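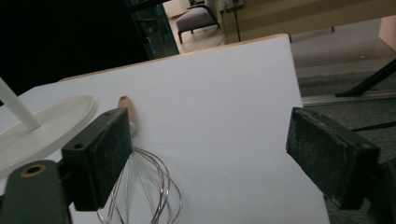

Section 3: Setting Up the Table and Fitting the Cover

November
By Flitham Product Support

Print this page | E-mail this page

This section covers the Andari folding work table in both widths, with the fixed top or the tilting top. If you have the wall-mounted model, go to Section 5. The assembly of the legs is in Section 2 and must be finished before you begin.

Read the whole section once before you start. Two people are needed for steps 1 through 4. The rest can be done alone.

Before you start

You will need the following:

- The assembled leg frame
- The table top
- Hardware bag C (top bolts, washers, four leveling feet)
- The hex key supplied with the legs
- A spirit level, at least as long as your forearm
- A soft blanket or flattened carton to protect the top
- A Phillips screwdriver (tilting top only)

Hardware bag C has a blue label. If the label on your bag is white, it belongs to the shelf kit and the bolts are too long for the top. Do not use them. They will come through the upper surface.

Choose the spot for the table before you put the top on. With the top fitted the table is awkward to turn in a doorway, and the leveling feet are set for one spot on one floor. Leave enough room behind the table for the tilting top to swing. It needs a clear 3 inches between the rear edge and the wall when flat, and the rear edge drops as the front comes up.

CAUTION: Do not set up the table on a loose rug. The feet can walk on the rug when the top is leaned on.

Fitting the top

1. Lay the blanket on the floor and place the top on it, good side down. The underside has threaded inserts, grouped near the corners. Check that each insert is clear of dust and packing foam.

2. With a helper, turn the leg frame upside down and lower it onto the underside of the top. The rail with the Flitham sticker goes to the rear. On the tilting model the hinge plates should sit over the rear inserts.

3. Put a washer on each bolt and start every bolt by hand. Do not tighten any of them yet. If a bolt will not start with your fingers, back it out and shift the frame slightly – forcing it with the key will strip the insert.

4. When all the bolts are in, tighten them in a diagonal pattern, a little at a time. Stop when the washers no longer turn. Turn the table upright with your helper, lifting by the frame and not by the edge of the top.

NOTE: After the first week of use, go around the bolts again with the hex key. The top settles on the frame and some will take another quarter turn.

Leveling the table

The leveling feet screw into the bottom of each leg. They have a travel of one inch, enough for most indoor floors. On a garage floor that slopes to a drain, you may need the tall feet, sold separately as part of the Carkedia floor kit.

5. Screw all four feet fully in, then back each one out 2 turns. This gives you room to adjust either way.

6. Place the level along the rear edge of the top. Raise the lower side by turning its foot counterclockwise as seen from above. Repeat along the front edge.

7. Place the level from front to back, first on the left side and then on the right. Adjust the front feet only. If you change the rear feet at this point, you will have to go back to step 6.

8. Press down on each corner in turn. If the table rocks, one foot is not touching the floor. Turn that foot out until it just takes weight, then check the level again.

9. Tighten the lock nut on each foot against the leg. Hold the foot still with your other hand so it does not turn with the nut.

If you move the table to a new place, even within the same room, loosen the lock nuts and repeat steps 5 through 9.

Setting the tilt

Skip this part if you have the fixed top.

The tilting top has a support arm on each side. Each arm has a row of notches, and both arms must rest in the same notch. The lowest notch is flat. The highest is meant for drawing and tracing and is too steep for anything that rolls.

10. Clear the table. Stand at the front and hold the top at both sides.

11. Lift the front edge slowly until you hear the arms click. Each click is one notch.

12. Lower the top gently until its weight is on the arms. Look at both sides and confirm that the arms are in matching notches. If one arm is a notch behind, the top will twist and the hinge screws will work loose.

13. To lower the top, lift it past the highest notch. The arms release and the top can be brought down flat in one movement. Keep hold of it all the way.

CAUTION: Keep fingers away from the support arms while the top is moving. Do not let children raise or lower the top.

The hinge screws have a friction washer that is set at the factory. If the top feels heavy or jerky, loosen each hinge screw one eighth of a turn with the screwdriver. If it drops freely, tighten by the same amount. Work on both sides equally.

Load limits

The table is rated for 100 pounds, spread evenly, with the top flat. With the top tilted, do not put anything on it heavier than drawing or cutting materials. Sewing machines, vises and clamp lamps with heavy bases belong on a flat top only. A clamp-on lamp may be used in any position if it is fixed to the rear rail of the frame.

Never sit or stand on the table. Do not drag it with a load on it – the feet will bend.

Covering the top

A cover keeps glue, ink and knife marks off the surface. You can use the precut Flitham cover sheets or any heavy plain paper from a roll. White is the most useful color for tracing and for matching fabric or paint. For cutting, put a cutting mat over the cover. Paper alone will not protect the top from a blade.

14. Wipe the top with a barely damp cloth and let it dry fully. Any grit left underneath will show through as a bump when you draw over it.

15. Unroll the paper and leave it flat overnight under some books if it has a strong curl. Paper straight from a cold garage or car should be brought indoors for the same length of time before it is fitted, as it will change size slightly as it warms up.

16. Lay the paper on the top with an even overhang on all sides. For the fold-under method, allow 3 inches all around. For the trimmed method, allow a small margin and cut it after taping.

17. Smooth the paper from the middle outward with a clean dry cloth. Do not use your palms on thin paper. They drag it and leave marks.

18. Tape the middle of each long side first, then the middle of each short side. Work out toward the corners. If you tape the corners first, the slack will gather in the center and you will need to start over.

19. Fold or trim the corners. For folded corners, tuck the short side under before the long side, as you would with a bed sheet, and tape it to the underside.

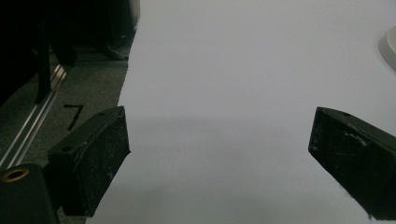

Choosing a tape

Use low-tack paper tape on the edges. Packing tape holds well, but it pulls the finish off the edge banding when it is removed, and this is not covered by the warranty. Double-sided tape should not be used anywhere on the upper surface.

If tape residue is left on the edge, rub it with a drop of cooking oil on a cloth, wait a few minutes and wipe it off with dish soap and water. Do not use acetone or nail polish remover.

Replacing the cover

Change the cover when it tears, when it will no longer lie flat, or when old marks get in the way of your work. There is no set time for this. A table used for drawing can keep the same sheet for months, while one used for gluing may need a new sheet after each job.

Pull the tape off slowly, back over itself and parallel to the surface. Lift the paper from one short side. If glue has soaked through and stuck the paper down, dampen that spot, leave it to soften and ease it up with a plastic scraper.

Small scratches in the top can be smoothed with 600 grit paper wrapped around a cork block. Sand lightly along the length of the top, wipe away the dust and stop as soon as the scratch no longer catches a fingernail. Do not use a power sander.

Folding the table for storage

The table can be folded with the cover in place if the cover is taped underneath.

20. Set the top flat and remove everything from it, including lamps clamped to the rail.

21. Loosen the two knobs on the cross brace. They do not need to come off.

22. Fold the front legs in first, then the rear legs. The rear legs are held by a strap. Fasten the strap before lifting the table.

23. Store the table on its long edge in a dry place, with a strip of cardboard under it. Do not lean anything against the face of the top.

Common problems

The top bows slightly in the middle. Check that the cross brace is fitted the right way up, with the longer flange at the bottom. See Section 2.

The table creaks when leaned on. Loosen all the top bolts by half a turn and tighten them again in the diagonal pattern.

The paper ripples after a few days. Damp air is the usual cause. Release the tape on two adjoining sides, smooth the paper again and retape.

A lock nut keeps coming loose. Replace it with the nylon insert type, available from any Nseir parts counter or by mail with the order form in Section 7.

Contact Flitham Support | Copyright Flitham. All rights reserved. | Back to top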